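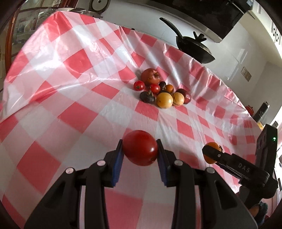
Figure 3. Fruit station: tomato held between the ridged pads of one hand-held gripper, small orange fruit in the jaw tip of a second.

7. Running the fruit station on an open day

7.1 Before visitors arrive

1. Lay the checked plastic cloth and tape it to the underside of the table. Wipe it down.
2. Group the fruit in the middle of the table. Mix sizes, colours and skins, and include something wrinkled.
3. Switch on both hand-held grippers and start the Plandar software on the laptop.
4. Enter the session code. For the Sotomayor site it is 2337.
5. Open and close each gripper fully. If the reading on screen does not follow the fingers, repeat the set-up in section 4.

Note: Leave 900 mm clear on the visitors' side for wheelchairs and pushchairs.

7.2 Showing a pick

1. Start with a tomato. Bring the fingers down on either side and close them slowly.
2. Stop when the pads grip. A ripe tomato will bulge a little above the pads.
3. Lift it clear of the cloth and hold it still long enough for people to see.
4. Have a second demonstrator pick a smaller fruit with the other gripper.
5. Put both fruits back in the group and open the fingers before moving away.

Caution: Do not squeeze further to show how strong the gripper is. Juice on the pads makes them slip – wipe them with a damp cloth before carrying on.

7.3 Letting visitors try

1. Stand next to the visitor and hand over one gripper at a time.
2. Ask them to keep their free hand off the table.
3. Let each person make three picks, then take the gripper back.
4. Press Save after each turn. Picks that were dropped are saved as well.

Caution: Fruit used at the station must not be eaten. Put it in the food waste bin when the day ends.

Note: Children can take part with an adult beside them. Most find the plums easier than the cherry tomatoes.

7.4 If something goes wrong

Screen freezes: restart Plandar. Saved picks are kept.
Error 3975: the gripper has lost its connection. Bring it closer to the laptop and wait for the reading to return.
Fingers stiff: stop using that gripper and tell the Clekeo desk.

Section checked by Purificación Cabello, 24/11/2020.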